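Sukitz opens orders for hand-held gripper kit, ships from Trastville in August

2021-02-23 | By Adesuwa Onuoha | Automation hardware

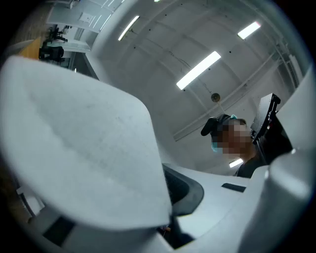

Sukitz has opened orders for the Kudus, a hand-held parallel gripper with a wide-angle camera, sold as a kit to laboratories and integrators that record manipulation tasks by hand before training an arm to do them. Units will be assembled at the company's workshop in Trastville. The first batch is limited to 1000 kits, with deliveries due to begin in August.

The base price is $2070. That covers one gripper, the camera and its mount, a calibration board, two sets of finger pads, a charger and a perpetual license for the recording software on a single workstation. A two-handed set is listed separately and has no published price. Sukitz is quoting it on request.

The operator holds the Kudus by a grip under the body and closes the fingers with a trigger. There is no motor in the hand-held version. Finger travel is measured from the camera image, using markers on the inner faces of the fingers, so the unit carries no encoder. The company says this was done to keep wiring out of the finger assembly, which was the part most often returned during the pilot.

The camera records through a fisheye lens, and the fingers stay in view through their full travel. Pose is estimated afterward from the video and the inertial data together. Processing is offline. A user who needs live pose will have to add an external tracking system, and Sukitz supplies a drawing of the bolt pattern on the rear plate for that purpose.

Oluwatosin Ezeani, who leads hardware at Sukitz, said the main change from the pilot units is the finger. The earlier version was a flat plate with a foam pad. The production finger is a curved shell that flexes under load and spreads contact along its length.

"The flat plate was fine for boxes and poor for nearly everything else," Ezeani said. "A shell that gives a little will hold a cup, a cable end or a bag of rice without the operator thinking about it. It also scuffs. We sell replacements in pairs, and people should expect to buy them."

Replacement finger pairs will be stocked from the first shipping date. They are held by 4 screws each and can be changed with the hex key in the kit. Recalibration is required after every change. The procedure consists of opening and closing the fingers in front of the calibration board while the software records, then accepting or rejecting the fit error shown on screen.

A matching powered gripper, the Kudus R, is planned for mounting on a robot arm. It uses the same fingers and the same camera position, so that footage recorded by hand and footage recorded on the arm share a viewpoint. Sukitz has not set a date for it. Buyers of the first batch will receive the flange drawings and the finger geometry files at no charge, and may build their own powered version for internal use.

We had a pilot kit for nine working days. It had the production fingers and a pre-release build of the software. The notes below apply to that unit.

Setup. Unpacking to first recording took most of a morning. Nearly all of that went to the workstation install, which failed twice on a missing graphics library that the manual does not list. Sukitz has since added it to the requirements page.

Handling. The balance is forward of the grip. Short tasks are comfortable. In longer sessions the wrist tires before the trigger finger does, and two of our three operators began resting the unit on the table between takes. The trigger return spring is stiff, and Ezeani said a softer one will be included in the shipping kit.

Recording. Start and stop are on a single button at the rear, confirmed by a tone. The tone is quiet and was missed several times with the extraction fan on. There is no display on the unit. Files are written to a removable card and named by start time.

Pose quality. Results were good in rooms with plenty of visual texture and worse facing plain walls. Fast turns of the wrist were the most common cause of rejected takes. The software marks a rejected segment but does not say which part of the motion caused it. Ceiling fixtures gave the tracker something to hold on to when the gripper was tilted upward, and takes of that kind were rejected less often than we had expected.

Lighting. Exposure is locked at the start of a take. A recording that begins on a dim bench and swings past a bright panel will clip. The manual recommends starting each take pointed at the work surface, and doing so fixed most of the problem.

Privacy. The lens is wide enough to catch anyone standing near the bench, the operator included. The software has a face-blurring pass, off by default, that runs at export. It worked on frontal views and missed some profiles. Labs that intend to publish footage should check the output by eye.

Support. Questions were answered by email, usually the same day. The manual is adequate on assembly and thin on file formats. Sampaio, the distributor handling regional orders, will provide first-line support and spare parts, with repairs returned to Trastville. Warranty is one year on the body and camera. Fingers and pads are treated as consumables and excluded.

Orders are placed by quote request through Sukitz or Sampaio. A deposit is taken at order and the balance on dispatch. Academic buyers may pay on invoice. The deposit is refundable until the unit is assigned a serial number, after which changes are limited to accessories.

The release version of the software is due before the first kits ship. Export to the two formats used by most training code is confirmed. A third, requested by pilot users, is listed as under development.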